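Incidencia: bono de hotel no emitido tras cambio de itinerario
Producto: Clarnent Reservas, módulo de circuitos
Abierta por: Bimla Pant (agencia Wedik)
Asignada a: Saturnino Aguirre
Prioridad: 2
Estado: resuelta, pendiente de confirmación del cliente

Descripción
Circuito de 11 noches con coche privado. Al adelantar un día la llegada a Udaipur, el bono del hotel queda en «pendiente» y no se genera el PDF. El traslado desde la estación sí conserva su bono, pero con la fecha antigua. Reproducido con dos expedientes distintos.

09:40 – S. Aguirre
Solicito el registro de la pasarela Junus. El hotel aceptó la modificación y devolvió un localizador nuevo. Clarnent sigue consultando el anterior.
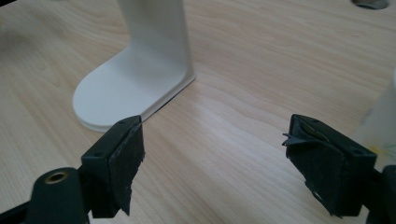

10:25 – S. Aguirre
Forzada la resincronización desde Expediente > Servicios > Actualizar proveedor. El alojamiento pasa a «confirmado». El traslado no cambia: depende de la hora de llegada del tren, que está vacía en el expediente.

11:10 – Bimla Pant
Hora de llegada introducida. El bono del traslado ya sale con la fecha correcta. Falta la visita de día completo a Ranakpur, que aparece duplicada.

12:05 – Naveen Maurya
Duplicado eliminado en base de datos. El proceso nocturno reintenta las altas sin respuesta pasadas 24 horas y no comprueba si el servicio ya existe. Abierta tarea interna de corrección.

Solución provisional
Tras cualquier cambio de fechas, actualizar proveedor antes de emitir bonos y revisar las excursiones al día siguiente.

16:30 – S. Aguirre
Reenviados los 4 bonos a Kusum Solanki. A la espera de respuesta para cerrar.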